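The second owner

Lorcan Gallagher bought his Tandel estate with 288 miles left on the dealer's warranty and a bumper held on by cable ties. The previous owner had fitted a steel bull bar, sold it separately and kept the bolts.

Second-hand cars with a history of accessories are a trade in themselves. Harish Shetty has run the Zimodach body shop for years and sees them every week: roof racks, light bars, mesh grilles, stick-on arches. Most go on in an afternoon and take far longer to come off.

"People drill first and measure later," he says. "I fill the holes. That's half my November."

Gallagher's car needed two new brackets, a wiring repair and paint. The wiring was the slow part. Somebody had spliced a pair of spotlights into the headlamp feed with household connectors, and three of the joints had gone green.
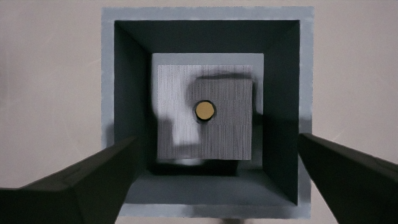 Open bin and metal-topped block, viewed from above. Computer render.

Shetty's advice to buyers is plain enough. Look behind the front number plate. Turn on every light and leave it on while you walk round the car. Ask for the original parts, even the clips – a seller who kept them probably looked after the rest.

Parts makers have noticed. Plendier now sells a bolt-on bar that uses the factory mounting points, and Wang has a similar one for the smaller Tandel. Neither is cheap, and Shetty reckons the Plendier blocks too much air at the bottom.

Gallagher has left his front end as it came from the factory. He did pay 100 pounds for a set of mudflaps, which Shetty fitted while the paint was drying.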